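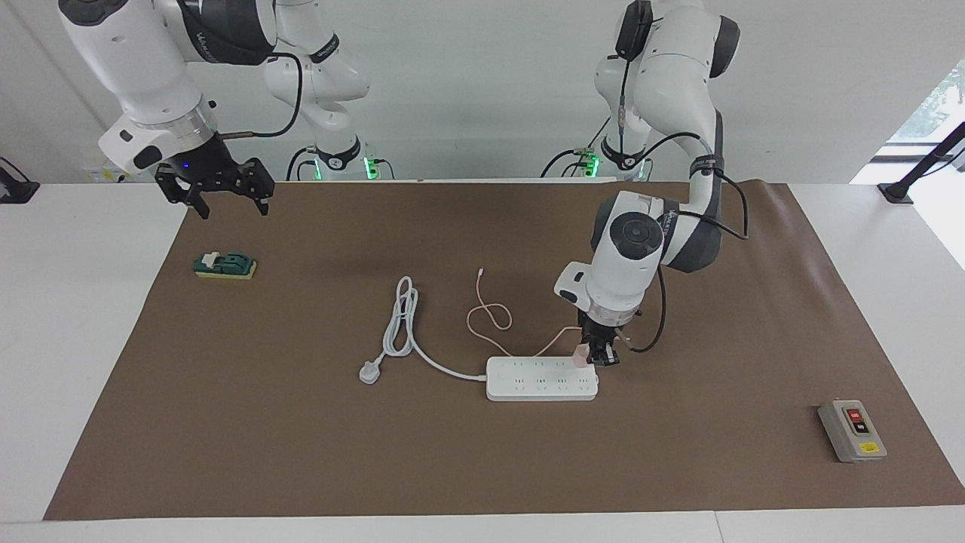 How often does a Dimberg dehumidifier bucket need emptying?
Daily in a damp cellar, less in a dry one, and never if the drain hose is fitted.

Dimberg 600 Cellar Dehumidifier

Item group: Basement and crawl space
Supplied by: Furkberg Home Air

The Dimberg 600 is a compressor unit for cellars, laundry rooms and storage rooms. It runs on a standard grounded outlet and is controlled by a built-in humidistat. The fan has two speeds. On the low setting the unit can be left on overnight beneath a bedroom.

Specifications
Rated power: 600 W
Maximum floor area: 1000 sq ft
Bucket: removable, with float switch
Drain: rear outlet, gravity only
Filter: washable mesh
Warranty: 5 years on the compressor, parts only

Placement
Stand the unit upright on a level floor and leave a clear gap on all sides. Keep doors and outside vents closed while it is running. After transport, let it stand upright overnight before switching on.

Drain hose
The hose must fall along its whole length. A loop or a rise will send water back to the bucket, and the float switch will stop the unit. Where the floor drain is higher than the outlet, use the Idska lift pump (sold separately). The Idska has its own plug and a check valve.

Cold rooms
The unit defrosts itself. The fan keeps turning during defrost and no water is collected. Below 5 degrees Celsius the compressor will not start. For unheated garages see the Amarasinghe desiccant range.

Care
Rinse the filter monthly in lukewarm water and dry it fully before refitting. Wipe the bucket with a mild detergent. Do not use bleach on the float.

In the carton
Dehumidifier, bucket, filter (fitted), hose adapter, manual. Drain hose not included.

Spare filters and buckets ship separately from the main unit. Orders placed in March may be delayed during stock count.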